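**New fingers for the Veltier arm at Skorklow**

4 Apr 2021

Good news from the small-parts bench! The Veltier arm is picking again after a full gripper service, and it's holding things better than it has since we set it up in December. If you've been waiting to run your sorting jobs, the sign-up sheet is open.

The trouble started with slipping. Nahom Workneh had been watching the grip log creep in the wrong direction for a while, and when the counter reached 2,153 cycles he stopped the arm and took the hand apart. The pads on both fingers had gone smooth, and one of the pivot screws had backed out far enough to let the finger tilt under load. You couldn't see the tilt from a chair at the bench, but you could feel it — a little click when you pushed the fingertip sideways.

Wubit Negussie rebuilt the hand over two afternoons. She cleaned the pivots, fitted new pads from Kaneko, and put a drop of medium threadlocker on every screw she touched. Then came the part she likes best, the closing force. The old setting was 40 percent of full, which was fine for boxes and far too much for anything with a thin shell. She worked it down a step at a time with a soft foam block, and the hand now runs at 22 percent for everyday work. It's lovely to watch. The fingers come in, touch, and stop, with none of that squeeze at the end.

She also reset the wrist camera. Its bracket had been bumped, so the fingertips sat too far to one side of the picture and the software kept guessing wrong about where the pads met. Fudusance, who wrote the pick software, have a calibration routine that takes 18 poses. Run it with the lights on and the blinds down, and don't lean on the table while it's going (two of us learned this separately).

For the grip check we use ordinary things from the tool drawer, and a tape measure is a great one. The case is round and smooth, so a tilted finger shows up fast. This one is a 3.0m deli, with a black finger on each side of the yellow case.
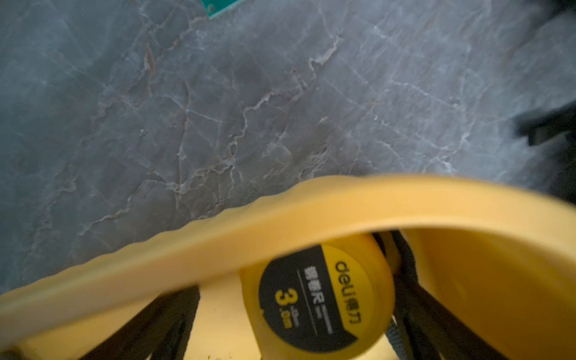
How often should the pads be changed from now on?

Every 1,000 cycles or so is too early to promise, so for now check them at the start of each week and swap them when the surface feels slick under your thumb. Change both at once, even if only one looks worn. A new pad against an old one will pull the part off center.

A few things for anyone booking time on the arm. Home it before you load a program, and leave the closing force where it is unless you've talked to Wubit. If you do change it, write the old value and the new one in the log with your initials. Spare pads are in the second drawer, next to the hex keys, and the small driver goes back in its slot when you're done.

Nahom is looking at the cable loop behind the wrist next. It rubs a bit when the arm reaches all the way left, so please keep jobs on the right half of the table until he has moved the clip.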